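Is "wash before first use" on cotton sheets and towels a scam?
Forum > Home & Household > Laundry

PeninahOkoth
Posted Sunday, 9:14 am

I bought a plain white cotton set from Mwakyusa and the label says to wash it three times before use to "activate the softness." Three times. I have done laundry my entire adult life and I have never activated anything.
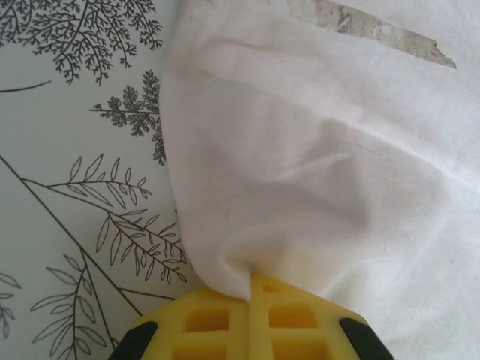

My suspicion is that stores ship cloth with some kind of finish on it so it looks crisp in the package, then charge you in water and detergent to get it back to what it should have been in the first place. Has anyone here tested this? I mean tested, with one piece washed and one piece not. I don't want to hear what your aunt swears by.

quarterhem
Posted Sunday, 9:40 am

One wash, yes. New fabric can have sizing and loose dye in it and I don't want either on my face. Three washes sounds like somebody in marketing got hold of the care label.

JoyceKombo
Posted Sunday, 10:02 am

I'm going to disagree a little. Towels really do change over the first few washes. The loops open up and they start soaking up water instead of pushing it around. I had a Cledden bath towel that was useless for the first week and fine after that. Sheets I can't speak to, mine felt the same from day one.

PeninahOkoth
Posted Sunday, 10:11 am

Fine after a week, or you got used to it after a week?

JoyceKombo
Posted Sunday, 10:19 am

Fine. I know what a wet back feels like.

drumdry_dan
Posted Sunday, 10:55 am

Put a cup of vinegar in the first wash. Sets the color and strips the coating. Been doing it for years.

quarterhem
Posted Sunday, 11:03 am

It doesn't set the color. Modern dyes are either fixed at the mill or they aren't, and salad dressing won't change that. Also her set is white, Dan.

drumdry_dan
Posted Sunday, 11:20 am

OK but it softens. My towels are soft.

quarterhem
Posted Sunday, 11:26 am

Do you have a set you didn't use vinegar on?

drumdry_dan
Posted Sunday, 11:31 am

Why would I do that

mrs_lint
Posted Sunday, 1:47 pm

I did a version of this in July when I was between jobs and had too much time. Two identical white pillowcases from Troscombe, one washed 8 times and one washed once. Same detergent, both line dried. Then I handed them to my husband and my sister without saying which was which. He picked the single-wash one as softer. She picked the other one. So there's your science.

For what it's worth, the bigger difference was drying. When I put the single-wash one through the dryer for a bit it felt better than either of them had off the line.

JoyceKombo
Posted Sunday, 2:05 pm

Two people isn't much of a test though. And those were pillowcases. I'd still bet on a difference with towels.

mrs_lint
Posted Sunday, 2:12 pm

Two more people than the label has, as far as I can tell.

PeninahOkoth
Posted Sunday, 2:30 pm

This is the sort of thing I was after, thank you. I also looked up my set on the store site and it has 3366 reviews, nearly all five stars, and the ones I read were mostly from people who'd had it two days. How do you review bedding after two days? Nobody's washed it three times by then — or if they have, I worry about them.

The other thing that bugs me is shrinkage. If I wash it three times and it comes out short, can I still send it back? The return page says "unused and unwashed." So I have to wash it before I use it, and once I've washed it I own it.

quarterhem
Posted Sunday, 2:48 pm

Now that's a real complaint. Write to them. Mameck had the same wording and I got a refund of 34 dollars on a fitted sheet that shrank in its first wash, after I sent them a photo of their own care label. It took four emails.

drumdry_dan
Posted Sunday, 3:15 pm

Cold wash and it won't shrink.

JoyceKombo
Posted Sunday, 3:22 pm

It'll shrink less. Cotton usually gives up a bit whatever you do, and the dryer does more of it than the wash. Measure the flat sheet before you start so you have a number to give them.

PeninahOkoth
Posted Sunday, 3:41 pm

Good idea, I'll measure everything tonight. My plan is one wash on warm, low dryer, and then I'm sleeping on it. One pillowcase gets the full three washes and I'll keep the other at one. If I can tell them apart in the dark I'll come back and say so.

drumdry_dan
Posted Sunday, 3:50 pm

Do a third with vinegar

PeninahOkoth
Posted Sunday, 3:52 pm

It only came with two, Dan.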